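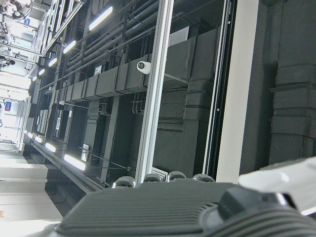
An industrial ceiling is the upper part of the inside of a factory, workshop or warehouse, together with the equipment that is fixed to it or hangs from it. In most homes and offices the ceiling is a flat, closed surface. In industrial buildings it is usually left open, so that the roof structure and the pipes, cables and lamps can be reached for repair. The term is used by architects and building engineers, but it has no single legal definition, and in some countries the words "open ceiling" or "exposed ceiling" are preferred.

History

The first large workshops had low ceilings with heavy timber beams. The floor above was often used for storage, and the beams had to carry it. Light came only from the side windows, so the buildings were kept narrow. Candles and oil lamps were a constant danger, because dust and fibers collected on the beams and burned easily.

Iron, and later steel, made wider rooms possible. With a steel truss the roof could cross a large hall with few columns or none, and windows could be placed in the roof itself. The sawtooth roof, with its row of steep glass faces turned away from the sun, became common in textile mills and machine shops. It gives an even light without hard shadows.

Before electric motors were widely used, the ceiling also carried the power of the factory. A long rotating shaft ran under the beams, and leather belts went down from it to each machine. When every machine received its own motor, the shafts were taken away, and the free space was soon filled with electric cables and air ducts.

Structure

The main parts are the primary beams or trusses, the smaller purlins which lie across them, and the roof deck. The deck is often made of folded steel sheet, although concrete and timber are also found. Bracing between the trusses keeps the roof stiff against the wind.

Every roof is calculated for a certain load. Snow, wind and the weight of the roof itself are included, and so is an allowance for hanging equipment. Owners often forget this last part. Over many years new pipes and lamps are added one by one, and the total may become larger than the designer expected. For this reason it is good practice to keep a drawing of all hanging loads and to correct it after each change.

Services

The fire sprinklers normally take the first place, as the water must spread freely. Ventilation ducts are the largest objects and are difficult to move later, so they are planned early. Cable trays, compressed air lines and lamps are fitted into the space that remains. In halls with an overhead crane, everything must stay above the path of the crane – a rule that sounds simple, but is a frequent cause of expensive corrections.

Color marking of the pipes is usual, and arrows show the direction of flow. The markings should be readable from the floor.

Sound and heat

Hard surfaces reflect noise. In a hall with a bare steel deck the sound of machines can remain in the air for a long time, and workers must raise their voices. Hanging panels of mineral wool or wood fiber reduce this effect. Perforated decks with a soft layer behind the holes do the same work and leave more free height.

Warm air rises, and in a high hall much of the heating is lost under the roof. Slow fans with large blades push it down again in winter. Radiant heaters are another solution, as they warm people and floors directly and leave the air mostly as it is.

Example: the Barnmont works

The former Nordin furniture works in Barnmont is often named in local writing on the subject. Its assembly hall had 18 timber trusses and a floor of 2000 square meters. The architect Solange Evangelista kept the trusses during the conversion to small workshops, and she placed all new ducts along the two long walls. The engineer Åsmund Haugland found that three of the trusses had been cut in an earlier period to make room for a chimney, and these were repaired with steel plates. The hall was opened again in August, and the old paint was left on the timber.

Maintenance

Dust is the most common problem. It lies on beams and trays, makes the lamps weaker, and can be explosive when it comes from flour, sugar, wood or certain metals. Cleaning is done from lifting platforms, with vacuum equipment instead of compressed air. Bolts, hangers and sprinkler heads are inspected during the same visit – this saves the cost of bringing the platform a second time.

See also

Sawtooth roof
Line shaft
Overhead crane
Suspended ceiling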